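4.2 Recognition assemblies and later participation
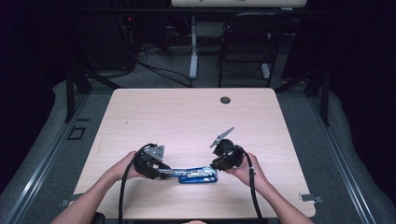
Figure 3. Two hand-held grippers and a blue object with silver metal parts on a tabletop.

Does receiving an award at a school assembly lead students to join more activities the following year? In the Otov sample it did so mainly for students who had taken part in only one activity before the award; those already active in several changed little.

The analysis in this section draws on enrollment records for 500 students in the middle grades. Of these, 90 had received a cultural or service award at a whole-school assembly. Participation was measured by sign-up lists for music, drama, debate, and visual arts, collected each March by the school offices. Attendance at rehearsals was not recorded in a uniform way and is left out.

Award winners were matched with classmates of the same grade and prior activity level. Among single-activity students, winners were more likely than their matches to add a second activity, most often in a field other than the one for which they had been recognized. Zacharias and Fortin reported a similar pattern in the Enriquez schools, although their study covered music awards only.

Interviews with 12 teachers suggest that the wording of the citation matters. Teachers at Clestel read out a short account of what each student had done, while those at Plultura announced names and titles alone. Several Clestel teachers recalled students asking about clubs mentioned in another student's citation. The interviews were not designed to test this point, and the two schools also differ in size and in the number of clubs they offer.

Last updated: November 24, 2023

Related items
Cisternas, M. Who is nominated? Teacher choice in school awards
Aguirre, E., and Tuominen, J. Counting participation in school arts programs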